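Framing & Display board > Pricing a show in a small gallery: am I being daft?

smudgepot
22 Feb 2020
Hello all, long time reader, not much of a poster. I've got my first solo show coming up in May at a little place called the Veditz (two rooms over a bike shop in Iltham, if anyone knows it) and I'm tying myself in knots over prices.

It's mostly collage. Old bus timetables, knitting patterns, seed packets, all glued onto board and then painted over and sanded back and painted over again. I've been at it for years but I've only ever sold to friends and the odd friend of a friend, and I always let them go for whatever I thought they'd pay without going off me. The biggest one I've priced at £1000 and I feel sick every time I look at the list.

Petronella Mokoena runs the gallery and she's been lovely, but when I asked her what I should charge she just said "what you can say out loud without blushing". Which is no help as I blush ordering chips.

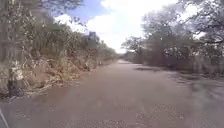
Anyway, the other thing is that she wants all the prices on the wall next to the work. I'd much sooner have a printed list at the desk. I think a number next to a picture is the first thing people read and then they're not looking any more, they're doing sums. She says people won't ask and they'll just leave. What does everybody else do?

tallboy_h
Printed list, every time. I've shown in nine places now and the one where they put stickers with prices on the wall felt like a carpet showroom. If someone wants it they'll walk over to the desk.

Oona P
Got to disagree with tallboy, sorry. I am exactly the person who won't walk to the desk. I've left shows with money in my purse and a picture in my head because I was too embarrassed to ask and then find out it was ten times what I had. Put it on the wall! Small type, pencil even, but put it there.

tallboy_h
Fair enough, but did you really want the picture if you couldn't manage four steps and a bit of paper?

Oona P
Yes I did, and I still think about it. It was a heron made out of old gloves.

kodikara_fan
Your gallery person has sold more pictures in that room than you have so I'd let her have the wall prices and save your arguing for the commission. What's she taking, if you don't mind saying?

smudgepot
Forty per cent, and she pays for the wine and the cards. I thought that was all right? Now you've got me worried.

kodikara_fan
No that's fine, don't fret. I've paid fifty and bought my own crisps. Just make sure your £1000 is the price with her cut already in it, and that you never sell the same size cheaper from your kitchen. Word gets about, and a gallery won't have you back.

smudgepot
Oh. I may have already sold one cheaper from my kitchen. Only to my dentist. It was before she asked me though, does that count?

kodikara_fan
Before is before. Stop now though.

Wren & Rust
Hiya, coming in on the pricing bit. I do it by size. Height plus width in inches, times a number I picked years ago and nudge up when I'm feeling brave. It's boring but it means I never have to explain why the one I like best costs more than the one somebody else likes best. If you price by how long a thing took you'll go mad, because the quick ones are often the good ones and you'll end up giving them away.

I also think you're hanging too much. You said on the other thread you had 131 pieces to choose from (!!) and I hope you're not trying to get most of them in.
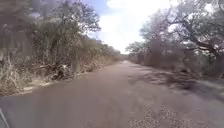

Photo: Wren & Rust

For two rooms I'd go for far fewer than feels polite. The worst show I ever did was at the Gikis, where I panicked and put up everything I owned right up to the ceiling, and people came in, turned round once and went for a coffee. A friend made me take half of it down on the second morning and I sold two that afternoon — same pictures, same walls, just a bit of air round them.

smudgepot
I was going to hang sixty odd. I'm going a bit pale. But I like a crowded wall! My work is crowded, it's made out of crowded things. Wouldn't it look a bit prim all spaced out?

tallboy_h
I'm with smudgepot on this one. Collage can take a packed wall better than almost anything. My old tutor used to hang his nearly edge to edge and you couldn't get people out of the room. It depends on whether they're small. Are they small?

smudgepot
Mostly small, yes, about as big as a paperback. Then five or six large ones that took over the spare room.

Wren & Rust
Ah well, that changes it. Pack one wall with the little ones, properly packed, and give the large ones the other room to themselves. And then if you're pricing the little ones all the same you only need one sign for the whole wall, and Oona gets her price and tallboy doesn't get his carpet showroom.

Oona P
I'd buy one off that wall.

tallboy_h
I could live with one sign. Small.

smudgepot
I really like that! I'm seeing Petronella next week to measure up so I'll put it to her. Still can't say the big number out loud. My sister made me practise on the phone and I said "one thousand" and then straight away said "or whatever".

kodikara_fan
Leave the "or whatever" at home. And what are you fixing the small ones up with? If it's sticky pads on an old plaster wall, have a word with her before you do it, I lost a deposit that way.

smudgepot
It was going to be sticky pads. Off to look up panel pins.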